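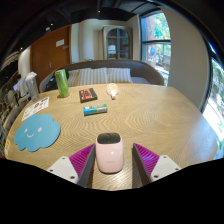 Attachment 1 – the pink mouse, on the wooden table

Ticket 3141
Subject: Pointer jumps and drops out on the front desk computer
Status: Resolved
Site: Granamlow Community Library, Whiteley branch

We use cookies to remember your sign-in and keep your tickets together. By carrying on you agree to our cookie notice. Accept all | Manage choices

First message

Hello, and thank you in advance for your patience with me. I look after the front desk at the Whiteley branch and we've been having a bother with the pointer on the main computer. It will behave perfectly well for most of the morning and then, usually when there's a line-up at the desk, it begins to jump. You aim for the "Check in" button and it lands on "Cancel". Sometimes it freezes altogether for a few seconds and then catches up in one great leap across the screen.

I have put in a new battery. I've also restarted the computer twice and wiped the bottom of the mouse with a dry cloth. The keyboard is wired and gives us no trouble at all. The catalogue program is Isesora, the same as at every other branch, and it doesn't seem to matter whether it's open or closed.

Reply from the help desk

Thanks for such a thorough note, it saves us a good bit of back and forth. A pointer that freezes and then catches up usually means the signal is getting lost on its way to the computer. Could you tell us where the little receiver is plugged in, and what else is plugged in near it? Please also try the mouse on a plain sheet of paper for a while and let us know if the jumping changes.

Second message

The receiver is at the back of the computer, down under the desk and behind the metal cabinet where we keep the membership forms. Right beside it is the Skallberg backup drive that was put in last December. I had to get on my hands and knees with a flashlight to find all this out, so I hope it's useful!

I tried the sheet of paper. The small jitters seemed to settle, I would say, but the long freezes carried on just as before. I started writing down the times as well, and they bunch up a little after 2 p.m., which is when the backup runs.

Reply from the help desk

The times are a wonderful clue. Backup drives can be noisy neighbours for a wireless receiver, and the metal cabinet won't be helping either. Please try these in order:

1. Pause the backup from the tray icon and use the mouse for 20 minutes.
2. Start the backup again and note whether the freezes return.
3. Shut the computer down, move the receiver to a socket on the front, and start up again.
4. Let the backup run in full with the receiver in its new spot.

If it still freezes after that, we'll mail you a short extension cable so the receiver can sit on top of the desk.

Third message

Well, I'm pleased to report some progress. With the backup paused there wasn't a single freeze. I started it again and had one before I'd finished my tea. So I shut everything down and moved the receiver to the front, and this afternoon's backup ran for 32 minutes with no freezing whatsoever. I checked in 217 returns from the book drop while it was going and the pointer went where I sent it every time.

There's still the odd small wobble if I work on the bare wood, so I've dug an old mouse pad out of the supply cupboard – it has a faded map of the county on it – and that's taken care of it. I'd be glad of the extension cable anyway, if you have one to spare. The front socket is right at knee height and I can see somebody catching it with a chair.

Reply from the help desk

Lovely news. The cable is going out in the next branch mail bag. Use the short one and leave the long grey one coiled up in the bag, as that belongs to the Granamlow main branch. I've added a note to your computer's record about the backup drive, and I'll mark this one resolved. If the freezes come back, reply to this ticket and it will reopen by itself.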